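Nilley Block Modelling Set
Section 2: Preparing and standing your block

Welcome to the good bit! By now you should have unpacked the set and cleared yourself a table. A plain white top is lovely to work on, as the shadow round the foot of a block shows you at a glance how its edges are coming along.

Before you start

You will need your block, the smoothing cloth, the Briser scraper and a flat surface that doesn't wobble. The material is soft and takes a dent easily, so please take off rings and watches first.

1. Wipe the table and let it dry fully. Crumbs and grit press into the underside and are a nuisance to pick out again.

2. Open the wrapper along the long seam and peel it back. Don't tug the block out by one end. Keep the wrapper, you'll want it in step 9.

3. Lay the block on its widest face and press gently with a flat palm. It should give a little and then hold its shape. If it feels stiff, leave it in the room for 14 minutes and try again.

4. Choose which end will be the foot. Pick whichever is flatter, and smooth it with the cloth in small circles.

5. Lift the block with both hands, fingers spread wide, and set it upright on its foot. Put it towards the far side of the table so you have plenty of space in front for your tools.

The block upright on the table:
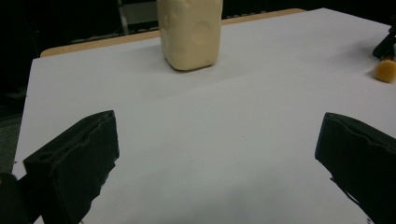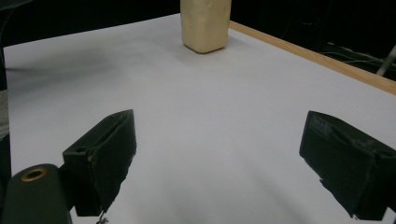
6. Let go slowly, one hand first. If the block leans, lay it down and work on the foot again. Two or three goes is quite normal, and Shewit Habte (who wrote the original Betusus project cards) still reckons this is the most satisfying part of the whole set!

7. Crouch until your eyes are level with the tabletop and look along the foot. Any gap can be closed by pressing down on the top with a flat hand, evenly and without twisting.

8. Now make your first marks. Use the blunt side of the scraper and keep them shallow, no deeper than 2 mm, until you've got a feel for how the material moves. Start low down and work up.

Note: Small creases and lumps on the faces are fine at this stage. Some people love them and build the whole design round them. If you'd like a cleaner face, go over it with the cloth before marking.

Caution: Never push sideways against the upper half of a standing block. It will tip, and the corners take the worst of it.

Caution: The scraper has one sharp edge. Children should use the blunt side only, with a grown-up at the table.

9. When you stop for the day, lay the block down, fold the wrapper loosely over it and put it somewhere cool. Don't store it standing up, and don't rest anything on top.

If you bought the larger Ambaye set, follow the same steps for each block in turn, and finish the foot of one before unwrapping the next. Joining blocks together is covered in Section 3, along with Rhona MacRitchie's very good method for hiding the seam.

Text revised 2/13/19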